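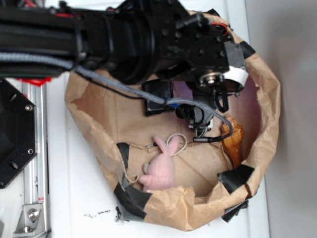 Open paper bag on a white tabletop.

Gostance Crisis Housing, Partington Site
Safety Inspection Checklist with Comments
Inspection date: 10/22/20
Form: Wavard Residential, short version
Result: Pass with corrections

Section 1. Entry and perimeter

1.1 Street signage does not identify the building as a shelter: OK
1.2 Front door closes and latches without assistance: OK
1.3 Intercom audible from the office: Correction needed
Comment: Speech from the outer door breaks up when the lobby heater is running. Staff have been going to the window to confirm identity. The procedure calls for confirmation by voice and camera before the inner door is released.
1.4 Exterior lighting, parking side: OK
Comment: Fixtures are set to 1000 lumens. Lowering them is not recommended, although neighbors have asked.

Section 2. Resident privacy

2.1 Case files locked when the office is unattended: OK
2.2 Visitor log does not show resident names: Correction needed
Comment: The current log has a "visiting" column. Replace it with the room code or remove it. Completed pages from before January are still in the binder and should go to locked storage.
2.3 Mail handled through the post office box only: OK

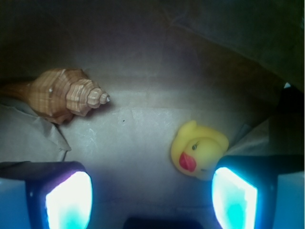 Photo credit: Sidetus

2.4 Phone location settings reviewed at intake: Partial
Comment: The intake sheet has a line for this, but it was blank in 2 of the files sampled. Shared family accounts and children's tablets are not on the sheet at all - add both.
2.5 Interview room cannot be overheard from the hallway: OK

Section 3. Fire and evacuation

3.1 Extinguishers tagged and mounted: OK
3.2 Exit routes clear: OK
3.3 Assembly point known to overnight staff: Partial
Comment: The posted plan still shows the sidewalk in front of the building. This was changed after the last inspection to the rear lot, where residents are not in public view.

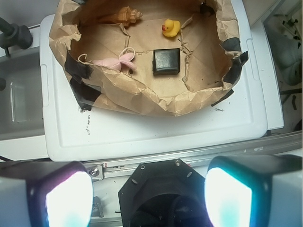

The plan on the second floor has the new location, and the one by the kitchen does not. Both should be reprinted from the same file and the old copies removed. The walking distance to the rear lot is 196 feet, and the gate must open without a key.
3.4 Drill held with residents present: OK
Comment: Alarm tone was explained to new arrivals beforehand. Continue this practice.

Section 4. Family areas

4.1 Outlet covers in place: OK
4.2 Window stops fitted above ground level: OK
4.3 Cribs meet current standard: OK
Comment: Storage allows for up to 6. Keep the assembly hardware with each unit.

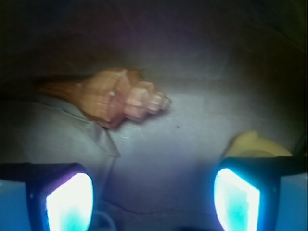 Section 5. Corrections and follow-up

5.1 Intercom: repair or replace speaker unit. Priority high.
5.2 Visitor log: new format, old pages moved to locked storage. Priority high.
5.3 Intake sheet: add shared accounts and children's devices. Priority medium.
5.4 Evacuation plans: reprint and post. Priority medium.
Comment: Send written confirmation of each item to the Wavard office. Do not include the street address in the subject line or the attachment name.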